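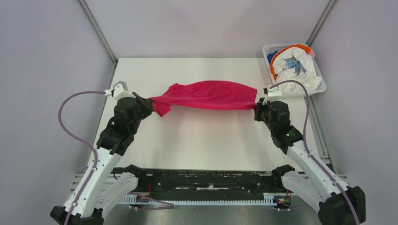
Figure 3. Pink garment held between the left and right arms.

4.2 Segment data and treatment of missing splits

The course at Colombo is a flat loop of 500 m with two turns, both taken to the left. Walkers in the club races complete the loop a fixed number of times, and a split was recorded for each athlete at each passage of the timing mat. After removal of duplicate reads, the data set contains 2923 segments. A segment is defined as one complete loop by one athlete. The opening loop was kept in the data but coded separately, as the start line is set back from the mat and the first split is therefore longer than the rest.

Duplicate reads arose mainly when athletes walked close together through the mat area, or when a finisher returned across the mat after stopping. In the first case the earlier read was kept. In the second case every read following the official finish was dropped. Mirko Bassi checked the cleaned file against the handwritten lap sheets kept by the race officials, and where the two sources disagreed the lap sheet was taken as correct for the lap count and the mat was taken as correct for the time.

Missing splits were treated in 2 ways. If a single read was missing between two valid reads, the combined time was retained as a double segment and excluded from the variability measures. It was still used in the calculation of total race time. If consecutive reads were missing, the athlete's race was left out of the pacing analysis altogether. We did not interpolate. Interpolation would have assigned equal times to the affected loops and so would have lowered the measured variation for those athletes with the poorest records.

Races in which a walker was disqualified present a different problem. The splits up to the point of removal are valid measurements, but the race as a whole has no finish time and cannot be scaled in the same manner. These races were placed in a separate file and are used only in Section 4.4, where pace in the loops before a warning is compared with pace in the loops after it.

4.3 Measures of pacing

Segment speed was expressed relative to the mean speed of the same athlete in the same race, with the opening loop left out of the mean. This removes differences in ability between athletes and differences in conditions between races. It does not remove changes in conditions within a race. Wind was noted by the officials before the start and again at the finish, but not at intermediate points, and we make no correction for it.

Each race was divided into 4 quarters with equal numbers of loops. Where the number of loops did not divide evenly, the extra loops were given to the middle quarters, so that the first and last quarters were never the longer ones. The pacing profile of a race is the set of mean relative speeds over these quarters. Following the scheme used by Amano in the earlier pilot work, profiles were labeled as even, falling, rising or U-shaped. The labels were assigned by rule from the quarter means. An independent reading of the plotted profiles by Loredana D'Amico was used to check the rule, and the disagreements were confined to races lying near the boundary between the even and falling labels.

Within-race variability was measured as the coefficient of variation of the segment times. We also computed the mean absolute change between successive segments, which responds to short surges that the coefficient of variation tends to blur with slow drift. The two measures were closely related in the senior group but less so among juniors, some of whom walked a steady first half and then alternated fast and slow loops.

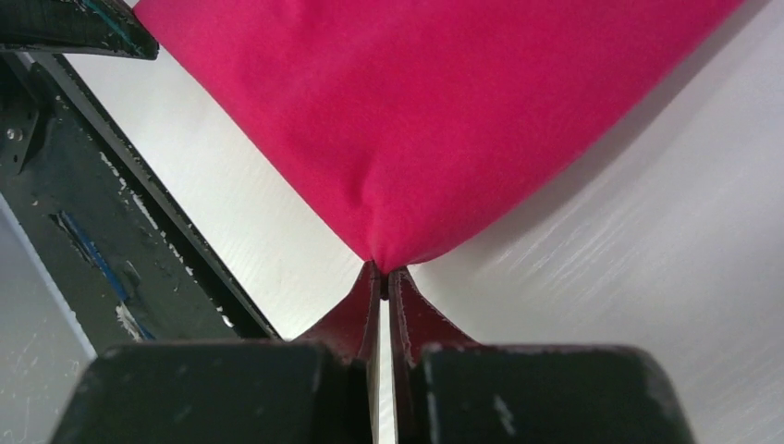
Figure 4. Pink fabric pinched between dark red gripper fingers.

A falling profile was the most common in both age groups. Speed in the last quarter recovered slightly in the senior races, mainly through the final loop, while in the junior races it continued to drop. The difference held when walkers who raced only once were left out. It should be read with some care, as the junior races are shorter and a quarter of a junior race contains fewer loops. A single fast finishing loop thus carries more weight in the junior means, which would be expected to favor a rising last quarter among juniors. The observed effect was in the opposite direction.

Group walking had a clear bearing on variability. A walker was classed as being in a group on a given loop if another walker crossed the mat within a short fixed interval on either side. Segments walked in a group were more even than segments walked alone by the same athlete. The mat records only order and time, and gives no information on which walker in a group was setting the pace. Didier Hoarau, who coached several of the senior athletes at the time, provided notes on planned group pace for the April races. In those races the group held the planned pace through the first half and then broke up. The time of the split varied, but in most cases it came shortly after the drinks table had been passed for the second time in the third quarter.

4.4 Pace before and after a warning

The red cards submitted by the judges were matched to loops by the time of day written on the card. Card times are given to the minute and a card may be written some seconds after the observation, so the loop assigned to a card may be off by one. To allow for this, the assigned loop itself was left out and the comparison was made between the loops on either side of it.

Walkers slowed after a first card. The reduction was largest in the loop directly following the assigned loop and had largely disappeared by the end of the same quarter. A second card produced a larger and longer reduction — in several races the athlete did not return to the earlier pace at all. Natural fatigue accounts for part of this, given that second cards are issued late in the race. A matched comparison was made using walkers without cards at the same stage of the same race. The effect of the second card remained but was smaller.

Whether the athlete knew of the card at the time is uncertain. Cards are posted on a board near the finish, and athletes look at the board with differing frequency. Sartori has suggested that coaches on the back straight often pass on the news before the walker reaches the board. If so, the response may begin within the assigned loop, and the present method would miss its first part. A second mat on the back straight would allow half-loop splits and a finer alignment of cards with pace, and one has been requested for the coming season's races at Colombo.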